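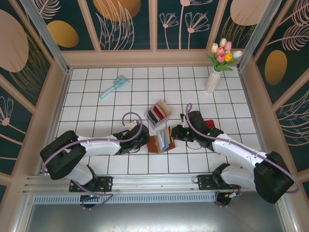 Cell B, card wallet, both arms at the wallet. Tulips and slotted spoon thing still on the tiles.

December, started 9.40

Working through the cell rules draft with the bench open in front of me. The old sheet was written for one arm and a bare table and it shows. Half of it says "the arm" and doesn't say which. Going through each rule and either keeping it, rewording it or marking it for later. Rule numbers are the ones in the Florkdale document, version 2.

Names first. Left and right are as seen from the rail side, where the bases are bolted down. This has to go at the top of the sheet. The Villanueva people send notes using left and right from the back wall, and last month we swapped a gripper pad on the wrong arm on the strength of one of those notes. I have asked for labels on the mounting plates. Until they come, write "left (rail side)" in full in any fault note.

Before power

Rule 1, hands out of the enclosure before enable. Kept as is.

Rule 2, stop button in reach of whoever is running. Reworded. It used to say "nearby". Now says you can press it without taking a step. If two people are running, one on each arm, each has a stop of their own. We have only one fitted on this cell. Spare is in the Stinunex box and needs wiring before the two-operator sessions can go ahead. Marked as open.

Rule 3, check the base screws. Kept, but "check" means put the driver on them. Looking is no use. Once at the start of a day and again after any collision, however soft.

Rule 4, cables. This one needed the most work. The purple cables run along the forearms and round past the elbow covers, and there has to be enough slack for the wrist to turn without the loop catching on the other arm. Old wording was "cables tidy". Tidy is the wrong thing to ask for. Somebody reading that will pull the loop tight and strap it, and then the connector takes the strain at full reach. New wording:

Each cable must have a free loop at the gripper and a free bend at the elbow. Move the arm by hand through its whole reach with power off. The cable must not go tight anywhere. With both arms meeting in the middle of the tiles, neither loop may touch the other arm.

The last sentence is new. Tried it by hand at 10.15 with both grippers brought together over the centre. Passes with the arms low. With both wrists turned fully inward and raised, the loops touch each other. Not the arms, so within the letter of the rule, but I don't like it. Changed "may touch the other arm" to "may touch the other arm or its cable". The cell now fails its own rule in that one pose. Logged as a known exception with the pose written down, and the joint limit on both wrists to be brought in until the loops are redone.

Running with both arms

Speed. Old rule gave one limit for everything. Agreed with Villanueva that we use 80 mm per second as the limit whenever both grippers are in the shared zone, and the normal limit elsewhere. The shared zone is marked by tile lines. The grout is dark and easy to see, and nobody needs to lay tape. It is written as tile rows and columns in the config and copied into the sheet, so if the tiles are ever lifted and relaid the zone has to be measured again. Added that as a rule.

Holding one thing with two arms. No rule for this before. The wallet is the case that made us write one. If both grippers have hold of an object and one of them goes on moving, something tears, or an arm faults and the other drags it. Proposed:

One arm is the holding arm and the other is the working arm. Say which before the episode starts and put it in the episode notes. The holding arm doesn't move until the working arm has let go. If the operator wants to swap over, both let go first.

I know some of the operators find this slow. The swap in mid-air looks better on playback. For soft or folded things I would still keep it. May relax for rigid objects later, Ondeck have asked about that and I said to bring it up again after the wallet set is done.

Grip force on paper and card. Leave the low setting on for the whole wallet task. Don't raise it part way through a session to get hold of a slippery card. If it can't be gripped at the low setting, end the episode and mark it failed.

Props and surroundings

Rule 11 said "clear the table of anything not used in the task". Crossed out. The task plan asks for other things on the tiles, so people were breaking the rule each day and had stopped reading the ones on either side of it. New wording:

Other objects may stay on the tiles if they are on the task plan. Nothing glass, nothing with liquid in it, nothing with a blade. Tall things go at the back, well away from the elbows. Check that the arm can reach the start pose without brushing them.

Vase counts as a tall thing. It goes at the back and it stays dry. No water in it at any time.

Card holder counts as a task object when the wallet is in use, so it gets a start area like the wallet does. It may be turned any way round inside that area. Don't square it up with the tiles each time. Last batch had a long run with the holder dead straight because that is how people naturally put things down, and Ondeck sent them back.

No real bank cards, passes or anything with a name on it in the wallet. This should have been a rule from the start. Blank cards and coloured slips only. Whoever sets up the wallet checks every pocket, including the one behind the flap. Put this in bold on the printed sheet.

Wall panels. The patterned panels are part of the setup and get changed on a schedule. Don't change them mid-batch. Write the panel code in the batch header. If a panel has come loose, stop and fix it between episodes and note it.

Keeping and throwing away

Went through the last wallet batch against the draft rules to see what they would do. We had 168 episodes on the drive. Under the new rules 22 would be rejected, nearly all of them for both arms moving while both had hold of the wallet. A few for hands coming into the enclosure before the arms had parked. Those last ones are a safety matter first and a data matter second and I want them reported separately. A bad episode gets a reject mark. A hand in the cell while enabled gets a near miss form, even if the episode is otherwise fine.

Added to the sheet: a rejected episode isn't deleted. Mark it, give the rule number, leave it where it is. Stinunex clear them off at the end of the month from the marks.

Also added: the operator may reject their own episode and doesn't need to ask. No reason beyond the rule number.

11.50. Read the whole thing through aloud with the two on shift. Changes from that:

"Park" was being used for two different things, the rest pose and power off. Now "rest pose" and "disabled".

The sheet didn't say what to do if a card falls down between the tiles and the metal edging. Disable both arms, lift it out by hand, start a new episode. Don't try to fish it out with the gripper. Same for the slotted strip in front of the rail.

Resetting the wallet with one arm still enabled isn't allowed. Some thought it was, on the old sheet, as long as the other arm was the nearer one. Both disabled for any reset by hand.

Print size too small to read from the operator's chair. Will go to two pages.

Left to do

Wire the second stop.
Bring in wrist limits, both arms, and test again in the raised pose.
Labels for the mounting plates.
Tidy the small connectors by the right-hand opening, or at least get them clear of where the cable passes.
Send the draft to Florkdale for their copy. Ask whether they want the grip force setting given as a number or by its menu name, as their menu differs from ours.
Old sheets to come down from all cells on the same day the new one goes up. Found one from the single-arm bench still taped inside the cupboard door.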